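Department of Mechanical and Control Engineering
Module 416: End Effectors in Practice
Handout for Session 7: Comparing Hand-held Grippers on Cloth

Issued 7/5/18. Please read before the laboratory class and bring a printed copy.

1. Purpose of the session

Students have so far compared grippers on rigid parts: blocks, tubes and the machined test pieces from the Prukwood set. Those trials reward a firm close and an accurate approach. Cloth asks for other things. It has no fixed shape, it gives way under the finger, and it may come up in one layer or in several without the operator being able to feel the difference.

In this session each pair will use two hand-held grippers, one in each hand, with a camera carried on the tool. The aim is to compare finger pads, opening width and camera position on folded and unfolded garments, and to write up the comparison in the form set out in section 5.

2. Choice of garment

The choice of test garment has a strong effect on the results and must be recorded. A plain black fabric is a hard case for the camera. Seams and fold lines show up poorly, and a student watching the picture will often misjudge where one layer ends and the next begins. A printed waistband is helpful in this respect, as the pattern gives the eye something to follow. Where the band can be seen at two different depths in a folded stack, the operator has a fair idea of how the layers lie before touching them.

The surface below the garment matters as well. A plush cover is soft and yields when the fingertips press down, so a finger may slide under the garment or may push it into the pile. Results from a soft surface should not be placed in the same table as results from a bench. 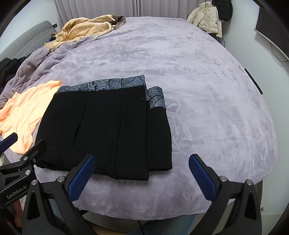

3. Points to compare

3.1 Finger pads. Textured pads are fitted to the inner faces of the fingers. Pairs will carry out the pick test with the textured pads and then with the smooth Hermont pads supplied in the tray. Change both pads on a gripper together. Mixed pads pull the cloth to one side and the trial will have to be discarded.

3.2 Opening width. Begin with the fingers wide open and close in one steady movement. The wide setting for this class is 110 mm and the narrow setting is 44 mm. Note which setting was used for every trial, including failed ones.

3.3 Camera position. The view should take in both fingertips and enough of the garment to plan the next grasp. A wide lens bends straight edges towards the border of the picture. Students who wish to measure a distance from a recording must apply the correction given in the Session 4 handout.

3.4 Use of the second gripper. One gripper may hold the garment steady while the other grasps. Record which hand held and which hand moved. Do not allow the two tools to meet over the cloth, as the finger linkages can catch on one another.

4. Spread garments

A garment laid out flat presents its own difficulties, and more so when part of it is inside out. Thick seams make good places to grasp: they stand up from the surface and give the pads something to close on. Thin seams and single layers are less reliable. Sewn-in tags should be avoided, as a grasp on a tag says very little about the pad.

Students should agree on a grasp point aloud before closing the fingers — a grasp chosen halfway through the movement cannot be compared with anything. For the spread test, the near edge of the garment is the usual starting place. The far edge calls for a longer reach and tends to bring the operator's wrist into an awkward position.

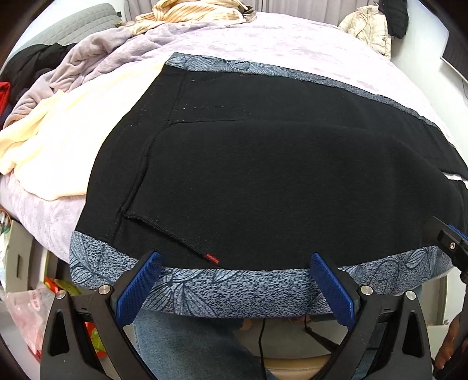
Georges Haddad has asked that the following remark be added to this section. In his view, the trials place too much weight on the pads and too little on the angle of approach. He has found that a shallow approach with smooth pads will often do as well as a steep approach with textured ones, and he advises every pair to note the angle even though the Marchal record sheet has no column for it. The margin may be used.

The module team accepts this point. A column for angle will be added to the sheet in November.

5. Written report

Each pair submits one report, stating the garment, the surface, the pads, the width setting and the result of each trial. A grasp of two layers where one was intended counts as a failure and should be marked "D" for double. Recordings are to be saved in the Truvham folder under the pair's own number.

Questions concerning the equipment should be sent to Ayman Smadi before the class. Pads are to be returned to the tray with the screws in the bag provided.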